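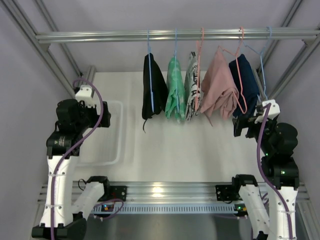 Cinq vêtements sur cintres en fil de fer, dont un noir et un vert menthe marbré.

Remettre en forme des épaules déformées par un cintre

Tout a commencé avec un gilet en laine mérinos que j'adorais et que j'avais laissé suspendu tout l'hiver. En mai, je le ressors, je l'enfile, et me voilà avec deux petites cornes sur les épaules ! Si vous avez déjà porté un pull qui a dormi sur un cintre trop fin, vous voyez très bien de quoi je parle. Depuis j'ai testé pas mal de choses (certaines idiotes, j'y reviens plus bas) et j'ai fini par adopter une méthode qui marche presque toujours, du moins sur mes affaires à moi.

Ce qu'il vous faut

Un vaporisateur rempli d'eau, une serviette éponge propre, un fer à repasser avec la fonction vapeur, une pattemouille (un vieux torchon en coton fait très bien l'affaire) et une surface plate où laisser le vêtement tranquille jusqu'au lendemain.

Étape 1 : regarder l'étiquette

Je sais, c'est pénible, mais la laine, la viscose et l'acrylique ne réagissent pas du tout pareil. La laine pardonne beaucoup. Le coton aussi. L'acrylique, lui, peut se détendre pour de bon si on le chauffe trop, et là il n'y a plus rien à faire - j'ai perdu comme ça un cardigan moutarde auquel je tenais énormément. Pour la soie et la viscose, je fais toujours un essai à l'intérieur de l'ourlet.

Étape 2 : humidifier la bosse

Posez le vêtement à plat sur la serviette et vaporisez uniquement la zone déformée. Elle doit être bien humide au toucher, sans goutter. Ensuite, avec le bout des doigts, poussez la matière vers le centre de la bosse, en petits mouvements, comme si vous vouliez resserrer les mailles. Surtout ne tirez pas ! C'est le réflexe de tout le monde et ça agrandit la corne.

Étape 3 : la vapeur

Mettez la pattemouille sur l'épaule et tenez le fer juste au-dessus, à 2 cm, sans appuyer. Envoyez la vapeur par petites bouffées, retirez le torchon, retassez avec les doigts, recommencez. Sur un lainage, deux ou trois passages suffisent en général. Mon amie Margareta Ene, qui retouche des manteaux depuis des années, glisse en plus une petite serviette roulée à l'intérieur de l'épaule pour lui redonner son arrondi. J'ai copié, c'est beaucoup mieux sur les vestes.

Pour l'acrylique, je saute complètement cette étape et je me contente de l'eau.

Étape 4 : laisser sécher à plat

Toute la nuit, loin du radiateur. Si la bosse est encore un peu là le matin, on refait un tour. Mon gilet mérinos en a demandé deux, un chemisier en coton s'est remis d'aplomb du premier coup.

Et après, on range comment ?

Les mailles, je les plie, point. Quand je manque vraiment de place dans les tiroirs, je plie le pull en deux dans la longueur, je pose le crochet du cintre au creux de l'aisselle, puis je rabats les manches d'un côté et le corps de l'autre par-dessus la barre. Le poids ne porte plus du tout sur les épaules et ça ne glisse pas.

Les chemises et les petits hauts légers peuvent rester sur des cintres fins, à condition de ne pas les tasser. Pour les vestes et les manteaux, prenez des cintres larges aux bouts arrondis. La couture d'épaule doit tomber pile au bout du cintre. S'il dépasse dans la manche, il est trop grand, et la marque reviendra.

Mes ratages, pour vous les éviter

Le sèche-linge avec un gant mouillé : les bosses étaient parties, la taille du pull aussi. Les pinces à linge sur les épaules pour « retendre » : quatre marques au lieu de deux, bravo moi. Et le fer posé directement sur du noir, qui m'a laissé une belle trace brillante sur une veste. Si ça vous arrive, essayez un coup de vapeur puis un brossage doux à rebrousse-poil, ça atténue pas mal.

Pour les pulls en mohair je tâtonne encore, alors si vous avez une technique qui n'aplatit pas les poils, les commentaires sont ouverts !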